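The ten-year finish

I have been reading warranties again. My sister thinks this is a symptom of something. Maybe it is, but I have now moved into three places in six years and each one came with a drawer full of little booklets promising that the stuff around me would last, and I am the kind of person who reads the booklet.

What got me going this time was a countertop sealer. The hardware store in Endotville has a whole end display for it, a product called Harkon, with a big gold circle on the can that says the finish is good for ten years. The can costs 105 dollars. I stood there for longer than I'd like to admit, trying to work out what "good for" meant. Good for what? Good according to who? The product, as far as I could find, had been on sale for two years.

I asked the kid at the register and he said people love it. I asked if anyone had come back after a year and he said he'd only been there since February.

So I went home and downloaded the full warranty, all 824 lines of it (I pasted it into a spreadsheet, don't judge me). The first page repeats the ten years several times. Then you get to the definitions. "Normal wear" is not covered. Normal wear includes scuffing, light scratching, dulling, discoloration from sunlight and "marks arising from the placement of objects." That last one I read out loud in my kitchen. Marks arising from the placement of objects on a surface that exists so you can place objects on it.

What is covered is peeling, provided you have registered within 30 days, kept the receipt, kept the can, and cleaned only with the Harkon cleaner, sold separately. You also have to pay to ship a sample of the failed finish back to them. I would love to know how you mail a piece of your countertop.

I don't think this is a scam exactly. I think it's a number somebody in an office picked because nine sounds odd and fifteen sounds like lying. Very few people who buy a can of sealer will remember it in year seven, and fewer will have the can. The ten years costs the company close to nothing, and it's the whole reason a person picks up that can and leaves the 40 dollar one on the shelf.

What I'd trust is a photo of the thing after somebody has used it. Every surface in every brochure is brand new and has a bowl of lemons on it. Show me it with some life on it and I'll decide for myself if I can live with that.

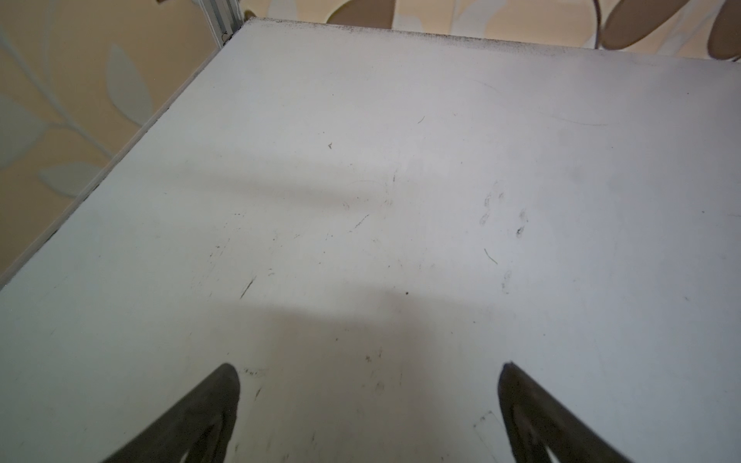

White tabletop, scuffs, smudges and one thin scratch. Normal wear, I'd guess.

Compare that with the Tanguy people, who make the cheap kitchen scale I've had since my first apartment. Their booklet is one folded sheet. It says one year, and it says if it breaks call this number. Mine broke at eleven months. I called, a woman answered, and a new one came in the mail. I have bought two more things from them since and I will probably buy a third, and at no point has anybody promised me a decade.

The other end of the scale is my mattress, a Dasari, which has a twenty-year warranty against sagging. Sagging is defined as a dip of an inch and a half, measured with nobody on the bed. I measured mine with a yardstick and a piece of string and got an inch and a quarter. I sleep in that inch and a quarter every night and my back has opinions about it, but on paper I own a perfectly flat mattress. It cost 400 dollars more than the one with the five-year warranty, and I'm the one who paid it, so go ahead and laugh.

A few people wrote in after my last post on this (extended coverage for washing machines) to say I'm too cynical and that a long warranty at least shows the company believes in the product. Maybe. I'd like to see one case where the long number came from testing and the test was printed somewhere I could read it. If you have one, send it. I'll read the whole thing, you know I will.

I did not buy the Harkon, by the way. I bought the 40 dollar can. It has no warranty at all - just a line on the back telling you to put on another coat when it starts to look bad.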